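Estgate Evening Course: Reading the Parables Together
Notes for session 4, prepared by Ngọc Nông

Welcome back, everyone, and what a good lot of questions you sent me after our talk on the sower! I've tried to fit most of them in below, though I'm afraid one or two will have to wait until April, when we come to Mark properly.

This time we are in Luke 15, and I'd like you to read the whole chapter at one sitting before you look at anything else (it only takes a few minutes, and it does sound different read aloud). Notice who is listening at the start. The tax collectors have come close to hear, the Pharisees are grumbling about the company Jesus keeps, and all the stories that follow are told with both groups standing there.

Points to think over at home:
Why does the shepherd call his neighbours in, when he could simply have gone to bed?
The woman lights a lamp and sweeps. What does the searching cost her?
The elder brother never goes indoors, as far as Luke tells us. Where do you think he is when the story stops?

For those who like to read further, my old Lelluretti commentary has almost 18 pages on the elder brother alone, and I'm very happy to lend it. Next time we go on to Luke 16 and the dishonest manager, so do bring a pencil and plenty of patience!
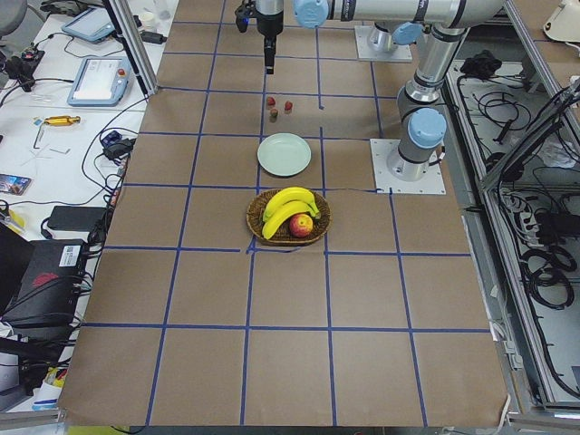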